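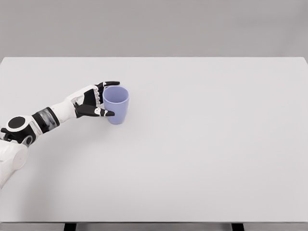
*The hand and the cup, in Povari's simulator.*

Povari rents out practice. For a monthly fee, customers get a simulated arm, a table and a cup, and may fail with them as often as they like. "Our cups are very forgiving," says the product lead, who asked to go unnamed until the invoices settle down.

The kit ships with six starter tasks. Four involve a cup. "People ask for kitchens," she says. "Then they try the cup, and we don't hear about kitchens for a while."

Is the bare table a budget decision? She takes the question well. "We had a fruit bowl in the beta. Everyone wrote to us about the fruit."

Verbruggen, an early customer, logged 3,000 grasps in its first week – roughly half of them, she says, before reading the manual. The manual is two pages long.

I ask what the subscription doesn't cover. "Liquids," she says. "Please don't put that in the headline." Support for them is due at the end of September, along with a second color of cup.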